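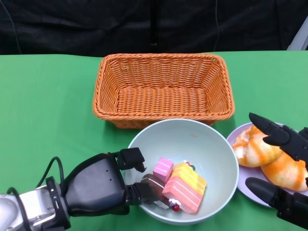

Bruvitz to Farina without a car: bus or walk?

marshlark
We will stay four nights in Bruvitz in May, my wife and I, and we want to see Farina for one day. The hotel wrote to me that the 866 goes there directly. On the timetable I found only the 751, and this one stops at Stemik, in the valley. Is the 866 a summer bus only? We do not hire a car. My wife walks well on the flat, but she has a bad knee for going down.

oldtimetable
The 866 begins in June. Before June you take the 751 to Stemik and then you walk up or you telephone for the taxi. The village of Farina is at 890 metres and Stemik is at about 500, so you can imagine the path. It is a good path, with steps in the steep part. Up is fine for most people. Down is not kind to knees.

kettle_and_map
I do not agree that it is a good path. We did it last May after two days of rain and the steps were covered with wet leaves. My husband sat down twice without wanting to. There is a handrail at the chapel and after that no handrail until the top. I would take the taxi both ways, or taxi down at least.

oldtimetable
After two days of rain every path in this valley is slippery, also the street in front of my house. In dry weather I have met people with small children there.

marshlark
Thank you both. Is the taxi easy to order? Neither of us speaks the language, only "good day" and "the bill, please".

noonferry
The café at the Stemik bus stop will ring for you if you buy a coffee. You will wait perhaps half an hour. Agree the price before you get in, it is not a meter taxi. And have coins, because he never had change when we used him.

lindenroad
May I ask why Farina? I was disappointed. One street, one church (closed), a view which you have also from the castle in Bruvitz for free. If I had one day I would go to the lake at Tonik instead. The train goes every hour, it is flat all around the water, and there is a place to eat on the far side.

kettle_and_map
Tonik is pretty but in May it is full of school groups. Farina is quiet. It depends what you are looking for.
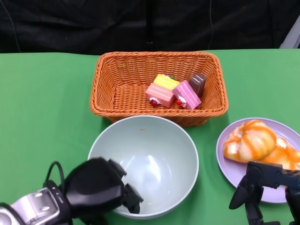
Page 2 of 3

marshlark
My wife's grandmother was born in Farina, that is the reason. We would like to see the church and the cemetery. So it is a pity if it is closed, but we will go anyway.

lindenroad
Ah, then of course you must go. I take back my comment about the lake. For the church, ask in the house with the green door beside the well. When we were leaving, a lady came out from there with the key for another couple. We had already the taxi waiting.

oldtimetable
The cemetery is behind the church and its gate is not locked. The older graves are on the upper side, near the wall. Many stones are difficult to read, so bring the family name written on paper, also in the old spelling if you have it.

noonferry
One practical thing. The last 751 back from Stemik leaves at 17.40 outside the summer season. It was 18.10 before and the board at the stop still said 18.10 when I was there. We missed it like this and paid the taxi all the way to Bruvitz.

kettle_and_map
Are you sure? We took one at ten past six.

noonferry
Sure for April of this year. Perhaps it changes again in May. Better ask the driver in the morning when you get out.

marshlark
I will ask him. We plan the 8.25 from Bruvitz, taxi up, and if the weather is dry I will walk down alone and my wife takes the taxi with the bags. Does somebody know if there is something to eat in Farina, or should we carry sandwiches?

oldtimetable
Carry sandwiches.

Contact us | Forum rules | Copyright the forum and its members | Back to top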